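The fault that hid in the bottle

At Satow the trouble began with a bottle and its cap. The firm wanted a pair of table-mounted arms to handle clear bottles at its filling site in Tinville, and before buying anything it had the job built in simulation by a small company called Jultley.

The first results were good. Over 200 trial runs in January, the arms reached for the bottle, closed on it and lifted. The software logged a success whenever the fingers stopped moving before they were fully shut. Then Bastian Kuhlmann, who checks safety cases for Satow, asked to see the recordings as well as the log.

He found that in 73 of the runs marked as successes the bottle had not been picked up at all. The fingers had stopped against the table, or against each other at an angle, and the software had taken this for a grip. The arm then carried on to the next station holding nothing. 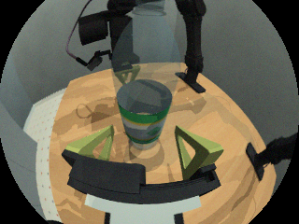
A container between the open fingers of the gripper in the simulated cell, with a large see-through form behind it.

Part of the cause lay in the vision system, which was supplied by Marinho. It estimated depth from the cameras on the arms, and clear plastic gave it very little to go on. Where the table showed through, it often placed the surface of the bottle several centimetres too far away. Labels were easier, so the arm tended to aim for the label and misjudge everything else.

'On a real line you would hear it,' Kuhlmann says. 'There would be a bang and someone would press the stop. In the simulator it was silent, and the log said everything was fine.'

The safety matter was the second arm. It was allowed to enter the shared space as soon as the first reported a grip, so a false report could send both arms to the same spot - and in 2 of the runs they touched. On real machines that could mean a bent finger or a bottle thrown off the table towards whoever was standing there.
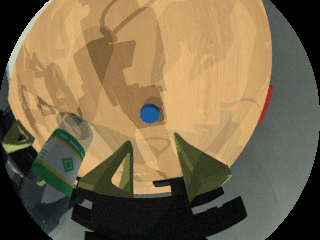 Caps brought a smaller version of the same problem. A cap is low and close to the table, and an error in height that hardly matters with a tall bottle is enough to drive the fingertips into the wood. Jultley had set the simulated tabletop to give slightly under load, a setting left over from an earlier job, and so the force alarm never went off.

The fixes took roughly a month. A grip now counts only if the finger gap matches the width of the part and the wrist carries its weight. The second arm waits for both checks, and the tabletop no longer gives. Marinho has changed how its software treats clear surfaces, though Kuhlmann says he does not rely on that alone.

Jultley then ran the whole job again, 307 times, and this time every recording was watched. The success rate was lower than the one first reported. Satow has put back its order for the arms until the missed grips on clear bottles come down, and the filling site is still packing by hand.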